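From: the Skaston end of the list
To: home-preserving list
Date: 2026-07-09
Subject: Re: Marmalade that won't set (and the old recipe)

On the marmalade thread, one of you wrote:

> I've made the same batch twice now and both times it came out like
> syrup. Same pan, same sugar, same oranges from the same shop. I boil
> it until it looks thick and then I lose my nerve because I'm afraid
> of scorching it. Is there any way to save the second lot? I have 7
> jars of it sitting here and I really don't want to pour them out.
> Also, does anyone still have that very old recipe that went around
> in February? I deleted it by mistake.

Oh, please don't pour them out! I've been where you are more times than I'd like to admit, and runny marmalade is one of the easiest things to fix. Tip all seven jars back into your widest pan, add the juice of a couple of lemons, bring it up slowly until everything's loose again and then boil it hard. And I do mean hard, the kind of boil that climbs up the sides and makes you want to stand back a bit. Start testing after five minutes or so. You'll need to wash the jars and heat them again, and use new lids, which is a pain, but it beats starting over with a bag of oranges.

The losing-your-nerve part made me laugh because it's exactly what I did for years. Marmalade looks thick in the pan long before it's ready, and then it looks thin again right when it is ready, so going by eye is hopeless (for me anyway, maybe some of you have the gift). I put three saucers in the freezer before I light the stove. A spoonful on a cold saucer, a minute back in the freezer, then push it with a finger. If it wrinkles, you're done. If it runs back together, give it another few minutes and try the next saucer. Take the pan off the heat while you're testing, or you'll end up with toffee. I've done that too. We ate it on ice cream.

I finally broke down and bought a Bruretti thermometer last winter and I do like it, but I still use the saucers. The thermometer says one thing and the fruit says another, and the fruit usually wins.

My other guess is your pan. You say it's the same pan both times, so what size is it? If it's more than half full before the sugar goes in, you just can't get a proper boil going, and you stand there for an hour while the color goes from gold to brown. I split mine into two batches now. It takes longer, the kitchen's a mess, and it comes out better every single time. 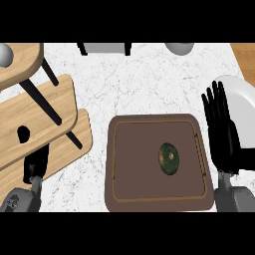
Can you swap some of the oranges for limes and still get a set? Limes have plenty of pectin and plenty of acid, so they'll set fine as long as the peel is cooked completely soft before any sugar goes in.

That last bit matters more than anything else with limes. Sugar toughens peel, and lime peel is stubborn to begin with. I slice it as thin as I can stand to, soak it overnight in the water I'm going to cook it in, and then simmer it for two hours with the lid mostly on. You should be able to squash a piece between finger and thumb with no effort at all. If it still fights you, keep going. There's no rescuing it later, and I have a shelf of very pretty, very chewy jars from my first year to prove it.

Save the seeds and the white pith too, and tie them up in a square of cheesecloth. Let the bag cool after simmering and then really squeeze it. That slimy stuff that comes out looks awful and it's the best thing in the pot.

Now, the old recipe. I think you mean the one that was supposed to be from 1622, copied out of somebody's household book. I do still have it, but it's on paper in my Lahtinen binder, which is in a box, which is under other boxes (we're painting). It's for quinces more than oranges, if I remember right, and the instructions are basically "boil it till it be enough," so it may not help you much with your seven jars! I'll type it up when I get to it.

For anyone who likes a bitter batch, I tried the Tristis blend of dried peel that got mentioned a while back. I soaked a handful and added it to a plain orange batch for the last 15 minutes of simmering. Good flavor, a little dusty. I'd use half as much another time and I'd rinse it first.

One question of my own while I'm here. My last batch had all the peel floating at the top of the jars, in a neat little layer with clear jelly below. I did let it stand before filling, but only for 4 minutes because I had to leave the house. Do you all wait longer than that? And do you stir it before you fill, or leave it alone?

Let us know how the reboil goes.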